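Forum > Family > Mealtimes
Print | E-mail

Fussy at four
September, by Arwel Skyrme

Our lad eats toast and little else. Do you make him sit till he's tried something?

tarasd: No. Small portions, plate away after 20 minutes, no fuss.

k_pelkonen: Disagree — ours needed longer. He's just slow.

tarasd: Slow is fine. Bargaining isn't.

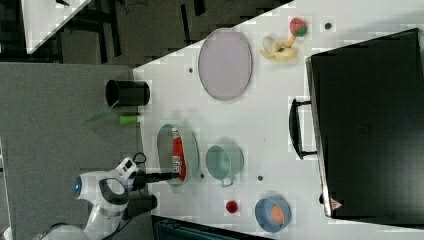 Posted by Volodymyr Koval, 2 replies

We let ours serve pretend meals first. A toy banana by a lavender plate, then real fruit at tea. He still won't touch peas.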